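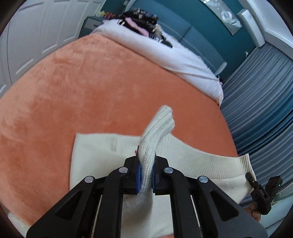 One sleeve raised, the rest spread on the orange blanket.

Putting the Knitwear Away
Posted July 27, 2020

The winter drawers at Pinville should have been cleared in May and were not. This page covers the cream knit, which is the largest piece in the pile and the one that gets folded badly most often. The rest of the pile is described in the notes further down for people who asked about measurements and boxes.

Everything was done on the bed. A table would be a better height, but the kitchen table is too narrow for a full body with both sleeves out, and the edge leaves a line across the front if the piece sits there through lunch.

Before folding

The blanket stays on the bed for this job. A smooth cotton sheet lets the knit slide around while you are trying to square it up. The plush one holds it where you put it. The drawback is lint. Orange fluff shows up on cream more than on any other color in the house, so there is a pass with the clothes brush at the end, front and back. If you have a blanket in a light color, use it.

Shake the piece out once, outdoors if the weather is decent, and lay it down. Do not pull the hem to straighten it. Wide ribbing stretches easily and goes back slowly, and a hem that has been tugged every spring for a few years will flare. Pat it toward the middle with a flat hand.

Weight of the cream knit on the kitchen scale: 421 grams. I write this down for each piece because the hanging rail question comes up every year. Anything over 300 goes in a box and never on a hanger. The rail is for shirts.

Sleeves

Sleeves are where most of the trouble starts. If a sleeve is twisted when it goes under, the twist is pressed in for months, and the ribs come out of the box running in a spiral. Take hold of the sleeve near the cuff, lift it clear of the body, let it hang for a second, and set it down again with the underarm seam facing the blanket. Run a hand from the shoulder to the cuff. If the ribs run straight, leave it alone.

The cuff should end up lying flat. I used to tuck the cuffs inside the sleeves to make a neater packet, which gave me a hard ring at the wrist of every sweater I owned. They took a damp cloth and two days on the rack to come right.

Both sleeves go across the body, one over the other, with the cuffs staggered so that they do not stack. Two cuffs on top of each other make a lump, and the next piece in the box takes the print of it.

Buttons

A cardigan is buttoned before it is folded, but only in part. Top, middle and bottom is enough to keep the two fronts together. With every button done up, the placket pulls into a row of small waves, and you will see those waves in October.

Red buttons on cream need a little care if the piece has been washed recently. I have not had color come off these, but I had it happen with a Durel jacket some years ago, and the marks are still on the lining. A strip of white tissue behind the placket takes care of it. Tissue also keeps the buttons from pressing into the layer underneath.

The fold

There are two ways to fold a heavy knit and I have used both. One is in thirds along the length, then in half. The other is to bring the upper part down over the body, sleeves already in, and then turn the hem up to meet it. The second makes a wider, flatter packet with fewer layers at any one place, and it suits a thick ribbed hem better. The hem gets turned only one time and never sits under the shoulder.

The embroidered emblem is the reason I take the upper part separately. Embroidery is stiffer than the fabric around it, and if the fold goes through it the stitches crack apart over time. Find out where it lands before you commit. If the fold line crosses it, move the line down by the width of a hand and start over.

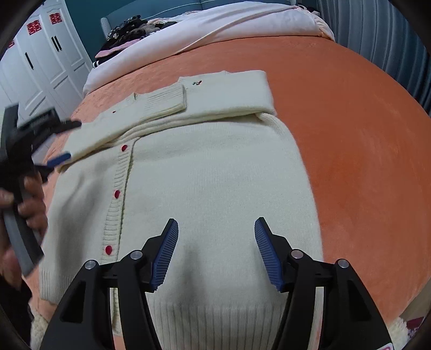 Gerrit Chauke wrote in to say that he does it the other way around — hem first, then the shoulders over the top — and that he has stopped buttoning anything. His reasoning is that a buttonhole under tension for half a year goes out of shape whether you close three of them or all of them, and that a cardigan folded with care will keep its fronts together without help. He also rolls a hand towel and lays it along the fold so that there is no crease at all.

I tried the towel and it works. It also takes up a good deal of room, and with a full box I would have to leave out one piece for every two towels. For a cardigan that is only worn on good occasions I would do it. On the buttons I will stay with three for now. The fronts on mine drift apart as soon as the box is carried up the stairs, and I have had to unpack and refold because of it.

If you do hem first, check the pockets before you start. One of the gray pieces went into its box last year with a handkerchief and a bus ticket in it, and the shape of the ticket could be made out through the front when it was unpacked.

Boxes

Two kinds of box are in use at the moment. The Fotel boxes are shallow, with a lid that lifts off, and they go under the bed. The Vandenberghe box is a deep one that came with the house and stands at the bottom of the wardrobe. Heavy pieces go in the shallow boxes only. In the deep box the bottom layer carries everything above it, and I lost the loft on a good pullover that way.

Inside measurement of a Fotel box, long side: 100 centimeters. The folded packets are made to fit that, two across, with enough slack at the end to get your fingers in. I cut a piece of cardboard to the right width and fold against it. The cardboard comes out again before the knit goes in.

Order in the box, from the bottom: thick cardigans, then pullovers, then thin things, with scarves along the side. White tissue between light and dark. No newspaper. The ink comes off on cream, and it does not wash out well.

What went away this year

13 pieces in all, over two afternoons. Four cardigans, six pullovers, two vests and one long coat-like thing that has no proper name and takes up a third of a box by itself. I had planned on one afternoon. The washing had been done ahead of time, but the mending had not, and a loose underarm seam on the navy pullover had to be closed before it could be stored. Storing a piece with an open seam is asking for a longer seam in the fall.

Pilling was dealt with at the same stage. I use a comb on smooth knits and leave ribbed ones mostly alone, since a comb catches on the ridges. On ribs, pick the pills off by hand or with small scissors held flat. It is slow work and best done by a window.

Checklist taped inside the wardrobe door

Wash or air. Dry all the way through, including the hems.
Empty the pockets.
Mend.
Brush.
Lay flat, straighten the sleeves, check for twist.
Three buttons.
Tissue behind the placket.
Fold clear of any embroidery.
Brush again if it was done on the orange blanket.
Label on the short end of the box, with the contents in pencil.

Notes from last year's page

A few people asked about cedar. I put a small block in each box and sand it lightly when the smell is gone. It should not touch the knit. Mine sit in an old cotton sock tied at the top.

Someone asked whether the packets should be turned over in midsummer. I used to do this and gave it up, and saw no difference. If a box stands in a warm room, open it for an hour on a dry day and close it again.

There was also a question about vacuum bags. I do not use them for knitwear. They are fine for quilts that will be shaken out and slept under the same week. A ribbed hem pressed flat for six months needs steam to recover, and some of the ribs on mine never quite did.

The size of the cardboard was asked for twice, so I have measured it again. Mine is 46 centimeters wide and 32 deep, with the corners rounded off so they do not catch. It was cut from the side of a moving carton. Check your own box before cutting, and take a little off for the thickness of the knit at each side.

The boxes are under the bed on the window side, label end out. The gray cardigan is still on the rack and will go in with the scarves when the hem has dried.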